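Kleine Schachtel, viel Seidenpapier: Dekska zeigt Verpackungen für Geschenke und Einzelstücke 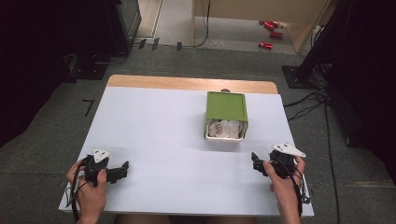
Offene Schachtel mit grünem Deckel und weißem Seidenpapier auf dem Packtisch.

Skurberg, im September – Der Verpackungshersteller Dekska bringt eine neue Reihe von Geschenkschachteln in den Fachhandel. Die Serie trägt den Namen Favetti und richtet sich an Juweliere, Werkstätten und kleine Läden, die ihre Ware von Hand einpacken. Sie umfasst 9 Größen, von der Ringschachtel bis zum flachen Format für Tücher und Handschuhe. Ausgeliefert wird ab sofort über den Großhandelspartner Hourani.

Die Schachteln bestehen aus einem flachen Unterteil und einem Deckel, der nach hinten aufklappt und mit dem Boden verbunden bleibt. Beim Einpacken muss der Deckel also nicht beiseitegelegt werden, und an der Kasse gehen keine Teile durcheinander. Das Unterteil ist bei allen Größen weiß. Für den Deckel stehen Grün, Dunkelblau und Naturgrau zur Wahl, weitere Farben sind auf Anfrage ab einer Bestellmenge von 4000 Stück möglich.

Jeder Verpackungseinheit liegt weißes Seidenpapier bei, auf die jeweilige Schachtelgröße zugeschnitten. Es wird locker geknüllt eingelegt und nimmt den Gegenstand in der Mitte auf. Eine feste Einlage aus Schaumstoff oder Pappe gibt es bei Favetti nicht. Dekska hatte im Frühjahr 83 Fachgeschäfte nach ihren Gewohnheiten beim Einpacken befragt, und ein großer Teil der Betriebe gab an, vorgestanzte Einlagen vor dem Befüllen herauszunehmen.

»Die Stanzung passt für einen Ring, aber schon bei einer Brosche nicht mehr«, sagt Wichai Khunthong, Produktentwickler bei Dekska. »Mit Papier kann man auf jede Form reagieren. Man braucht zwei Bögen und ein wenig Übung. Der Gegenstand soll beim Öffnen noch halb verdeckt liegen, dann wird auch das Auspacken schöner.«

Zur Reihe gehört außerdem eine Tischauflage aus hellem Papier im Bogenformat. Sie schützt die Arbeitsfläche und die Ware vor Kratzern und lässt sich wechseln, wenn sie verschmutzt ist. Die Auflage wird in Packungen zu 40 Bogen geliefert und kann mit der Schere auf die Tischgröße gekürzt werden. Seidenpapier und Auflage können nach dem Gebrauch ins Altpapier, sofern keine Klebestreifen daran haften.

Für Fachhändler bietet Dekska im Schulungsraum in Skurberg kurze Einführungen an. Gearbeitet wird am Tisch und im Sitzen, mit Schachteln aus dem laufenden Sortiment. Auf dem Programm stehen das Einlegen des Papiers, das Einpacken kleiner und unregelmäßig geformter Stücke sowie das Schließen des Deckels ohne Druckstellen. Eigene Ware darf mitgebracht werden – bei wertvollen Stücken bittet das Unternehmen um einen Hinweis bei der Anmeldung.

Die Einführungen finden jeweils am Donnerstag um 14 Uhr statt und dauern zwei Stunden. Die Teilnahme ist für Kunden von Dekska und Hourani kostenlos, das Übungsmaterial wird gestellt. »Viele Läden lernen Aushilfen vor dem Weihnachtsgeschäft an«, sagt Finn Kleinschmidt, der bei Dekska den Vertrieb leitet. »Die können gern mitkommen. Es hilft, wenn alle im Geschäft auf dieselbe Weise packen.«

Muster aller Größen können Fachhändler über den Außendienst bestellen. Musterpakete enthalten je eine Schachtel pro Größe im gewünschten Farbton, dazu Seidenpapier und einen Bogen der Tischauflage. Private Kunden erhalten die Schachteln in teilnehmenden Geschäften, ein Direktverkauf ab Werk ist nicht vorgesehen.

Über Dekska
Dekska entwickelt und fertigt Schachteln, Einlegepapiere und Packtischzubehör für den Einzelhandel. Sitz des Unternehmens ist Skurberg.

Pressekontakt
Dekska, Vertrieb und Presse
Finn Kleinschmidt
Bildmaterial und Muster für Redaktionen auf Anfrage. Abdruck frei, Beleg erbeten.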